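Chapter 3
Who Gets Paid First? Reading a Term Sheet

I used to teach this chapter near the end of the course, right before the exit material, and every year a few students came up to me afterward and said they wished they'd had it sooner. So now it's Chapter 3. You've already met equity and debt, you know what a share is, and that's plenty to get going (if the word "dilution" still makes you nervous, flip back to the worked problem at the end of Chapter 2 and come back when you're ready).

Let me start with a story I tell in class. Vodcombe makes billing software for dental offices. It's growing, it's short on cash, and it gets two offers in the same week in March. The first comes from Hofstetter, a fund that values the company at $20 million. The second comes from Tasau, a smaller fund, and it values the company at $16 million. Both want to put in $4 million. The founders do what most of us would do. They look at the bigger number, they feel great, and they go out for dinner!

Then they read page 2.

Hofstetter's offer has a line saying that if the company is ever sold, the fund gets twice its money back before anyone else sees a dollar, and after that it also shares in whatever is left. Tasau's offer says it gets its money back once, or it can convert to common stock and take its percentage, whichever is better. Those few words are called a liquidation preference, and they're what this chapter is mostly about.

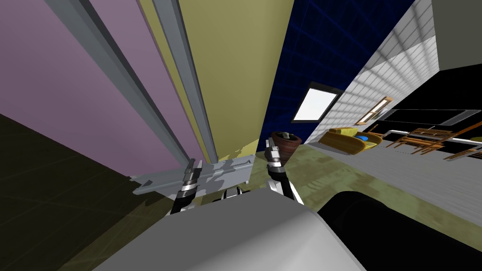

Figure 3.1 Interior with purple and yellow wall panels and gray rails (computer rendering).

I'd like you to try the math on your own before I show you mine. Say Vodcombe sells for $12 million a few years later, with no other investors and no debt. Under the Hofstetter deal, how much goes to the fund and how much to the founders and staff? Now do it again under the Tasau deal. Take both valuations as pre-money, meaning before the new cash goes in. Write your numbers in the margin, in pencil, and don't erase them when we get to section 3.2, even if they're off. I still have my own wrong answer from graduate school and it's a beauty.

A quick word on vocabulary, since people in this business love to say the same thing several ways. "Preference," "pref" and "liq pref" all mean the same thing. A "2x" preference means two times the original investment. "Participating" means the investor takes the preference and then shares in the rest too, and "non-participating" means the investor has to pick one. When I say "exit" I mean any sale of the company, happy or otherwise. Plenty of sales are the otherwise kind, and those are the ones where this clause bites hardest.

We'll also spend some time with Jikerero, a payments company that raised three rounds, each with its own preference stacked on top of the last. It has 333 shareholders by the time we get to it, most of them employees holding small option grants they've exercised, and we'll work out what each group takes home at different sale prices. It's a long problem. Do it in a spreadsheet, please, and keep every round on its own row. I've graded the other kind.

You won't need any math beyond multiplication and percentages. You will need patience with legal wording, and I've kept the sample clauses close to the way lawyers write them so that the real thing won't scare you later.

3.1 What a preference is for

Put yourself in the investor's chair for a minute. You've just handed over $4 million for a fifth of a company. The next morning the founders get an offer to sell the whole thing for $5 million, and they own most of it. With plain common stock, your fifth of that sale is worth $1 million, and you've lost $3 million overnight. A basic preference is there to stop that from happening, and I think it's a fair thing to ask for. The arguments start when the multiple climbs above one, so let's look at the simple version first and write out the clause in full.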